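Grotura suturing set – README

Two-arm suturing on synthetic tissue pads, for imitation learning. v2 of the card, still rough. 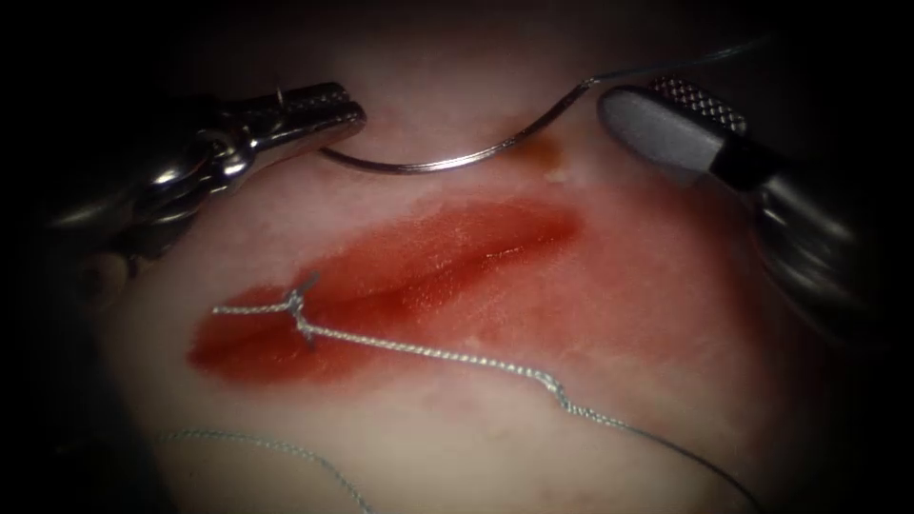
711 demos in this release, 238 of them full stitches (bite, pull through, tie, cut). The rest are partial – needle pickup, handover between arms, re-grasp. Partials live in their own folder, don't mix them unless you mean to. The Menby loader will happily mix them if you leave the split flag empty.

What's in each demo
video, joint positions for both arms, jaw angle, phase labels. No force data. We tried, too noisy, dropped it in November.

Phase labels
Done by hand, one pass, then Hye-jin Byun went over the handover ones again. Boundaries for handover are fuzzy. Start = second gripper touches needle, end = first gripper fully open. If you need something tighter relabel yourself and please send it back.

Known problems
- borders of the video go very dark, shafts get lost in there. Crop before training, helps a lot
- thread is not labeled at all. Masks planned
- glare on the jaws and needle confuses the Andska needle tracker, so treat needle_pose as a hint only
- a few demos have joint timestamps that lag the video, see lag.csv
- left/right swapped in the metadata of the earliest partials, fixed in the loader but not in teh raw files

Baseline
Cha policy, 2,000 steps, full stitches only. Gets through pickup fine, handover is so-so, tying mostly fails. Config is in /baseline, seeds too.

Not for clinical use. Pads only, no real tissue anywhere in the set.

Questions or bad files – open an issue, include the demo id.

Last udpated 23 December 2024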